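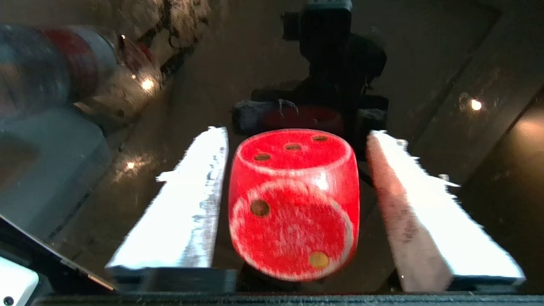 Isla Fairweather thinks the wrist camera does nearly all the work in small-object grasping and the rest of the rig is there to make people feel better. I went in ready to disagree. Came out mostly on her side, with a couple of complaints.

Lonska review, then. Full kit, not the arm-only version. Written fast, sorry, the loaner goes back tomorrow.

What it is: grippers with a small camera at each wrist, a head camera, the recording software, and the training recipe from the Harawira paper. The recipe is why anyone is buying it. The claim is that you can demo a pick-and-place job in an ordinary furnished room, no lab table, no green backdrop, mess left in, and the policy copes better afterward in rooms it hasn't seen. Clutter as training signal. I liked the idea in January when I first read it and still do.

Setup. Painless except for the time sync. Head and wrist streams drifted apart on the first evening and the software said nothing. Just recorded. I only caught it because the gripper was closing in one view and still open in the other. There is a sync check buried under Tools, run it before every session. Should be on by default!

Recording is where Lonska earns its price. Start, do the thing, stop, label pass or fail with a pedal. The pedal is great. Bad takes get flagged on the spot and you don't have to sit through them all later. The supplied starter set is 3,161 episodes, mostly dice, balls and bottles. Then you add your own. I added 14 to begin with, which was silly, and then a lot more.

Why dice? Small, hard, corners slip, and the face changes as they roll so you can see exactly how much the thing moved in the grip. Good test object. Cheap too. Glossy surfaces are the real trouble. Glare blows out the finger edges and the policy seems to lean on those edges when it lines up. The paper has one paragraph on reflections and it's thin. I'd want a proper ablation: matte table, shiny table, same everything else.
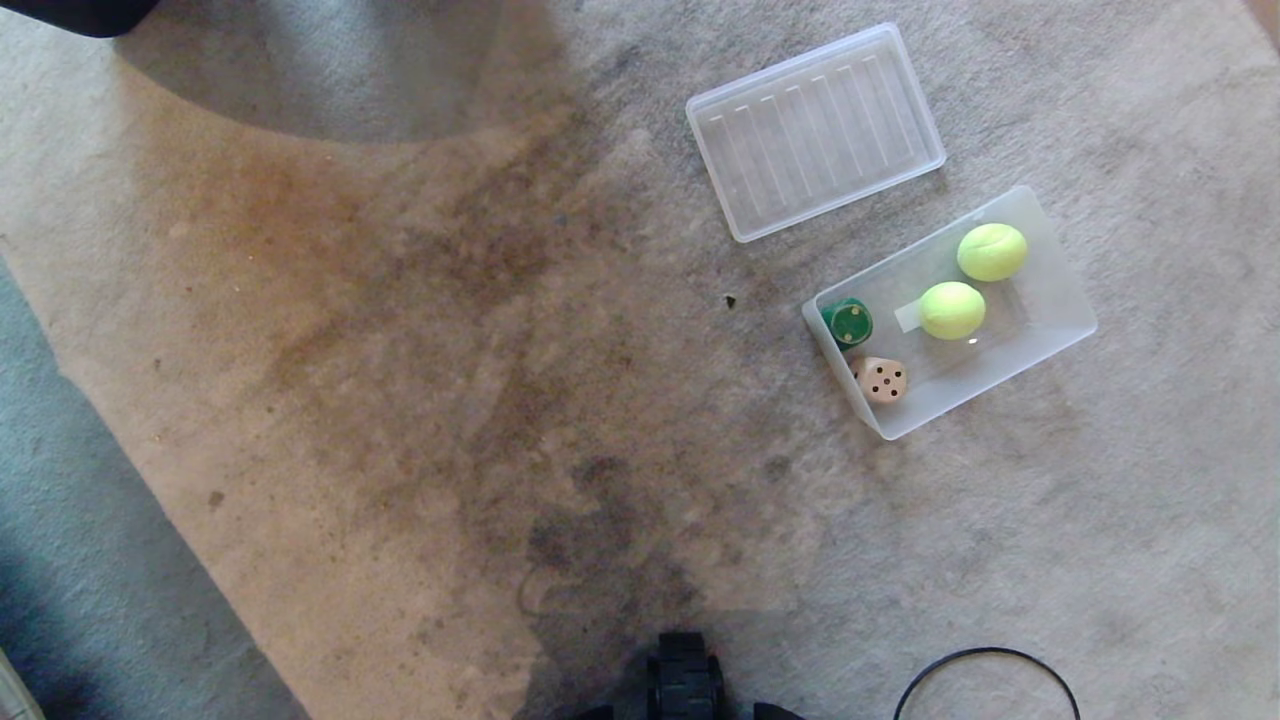

Would the head view be worth keeping at all if the wrist views were clean, Raelene Ruawai asked under my earlier notes, and wouldn't dropping it halve the storage?

Fair question. Tried it. Wrist only, retrained from the same episodes. Final grasp was fine, I honest couldn't tell the two apart once the fingers were close. Getting close was the problem. Without the head view the arm hunts around, comes in from odd angles, and sometimes goes for the wrong object. Tennis balls were the worst for this, big and bright, they pull it off course when you asked for the die. With the head view on, much less of that. So keep it. On storage, no, it isn't half. The head stream compresses well when the floor is most of what it sees. Check your own numbers though.

Clear plastic is still a weak spot. Lids especially. A transparent lid on a plain carpet gets ignored or grabbed too high, and more demos only helped a little. The Harawira people report the same thing, in fairness, in the appendix where you have to dig for it.

Now the result everyone quotes, that messy-room training beats tidy-room training. I ran both at 1,000 episodes each, same tasks, same training length. Messy won in the unfamiliar room. Tidy won, slightly, in the room it was trained in. The paper shows the first part in a big chart and mentions the second in passing. If your robot will never leave one bench I'm not sure this method is for you.

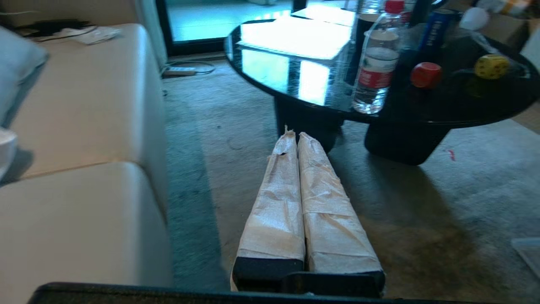 Wrist view, low approach toward the coffee table.

Low approaches deserve their own warning. Coming in from carpet height the wrist camera sees table legs and the underside first, and the target is a sliver at the top. The recipe has hardly any demos like this. Record plenty of your own. Vary the start height too, I didn't for the first batch and regreted it.

Compared with Umberg: Umberg has nicer hardware and a stiffer wrist mount, but its training code is closed and you can't drop a camera or reweight the episodes. For a finished product I'd look at Umberg. For checking whether a published method holds up, Lonska, easily.

Gripes, quick. Fan noise. Cable exit on the left wrist snags when you rotate past the halfway point. Manual covers version 2 of the software and mine shipped with something newer, menus all moved. Support answered fast both times I wrote.

Would I buy it? For a group that wants to repeat the Harawira work or poke holes in it, yes. For one bench and one task, borrow one first. The Skorville mount adapter is sold separately and you will need it if your arms are older than the kit, so price that in.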